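We use cookies to remember your display settings. Accept | Manage

Category: Course Materials / Automation Planning

Unit 4: Budgeting for a two-arm handling cell

These notes go with the costing sheet handed out by Yesenia Villalobos. Bring the sheet to the seminar with the first two columns filled in.

4.1 What the quote leaves out

A supplier's quote usually covers the arms, the controllers and one pair of grippers. It seldom covers the bench, spare fingers, cable ties, lighting or the hours spent fitting them. In the Preltville plan the Vovel quote for grippers and mounting plates came to £2,965. Bench and backdrop added £195, and a set of spare fingers another £80. Enter each of these on its own line. A single line marked "sundries" cannot be checked later.

4.2 Choosing the task before the gripper

Write down the hardest object the cell must handle, then price for that. Rigid boxes are easy to specify: width, weight, surface. Cords and straps are harder, as they sag between the two grippers and their shape changes with every move. A job that combines the two, with one arm on a case and the other on a cord, sets the requirement for both grippers.

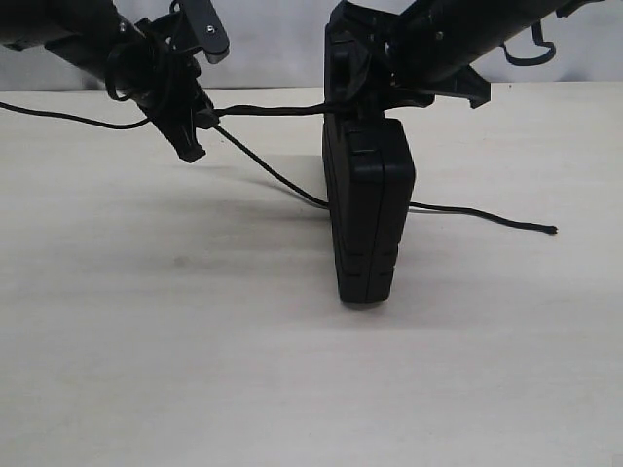
Jaw opening and finger shape should therefore be fixed before any order is placed. Wide flat plates suit a case held by its upper end. Narrow or forked tips are better for thin cord. If both arms must do either job, budget for two full sets of fingers.

4.3 Cable routing and wear

Allow slack at each joint and cost the replacement of arm cables as a yearly item. Brisa Barrera's worksheet uses 30 per cent of the original cable price – a planning figure, to be replaced with your own records after the first year.

4.4 Exercise

Using the Zepeda and Fasia price lists, prepare two budgets for the same task, one with matched grippers and one with mixed. State which costs recur. Hand in one page, with the costing sheet attached.

Last updated: April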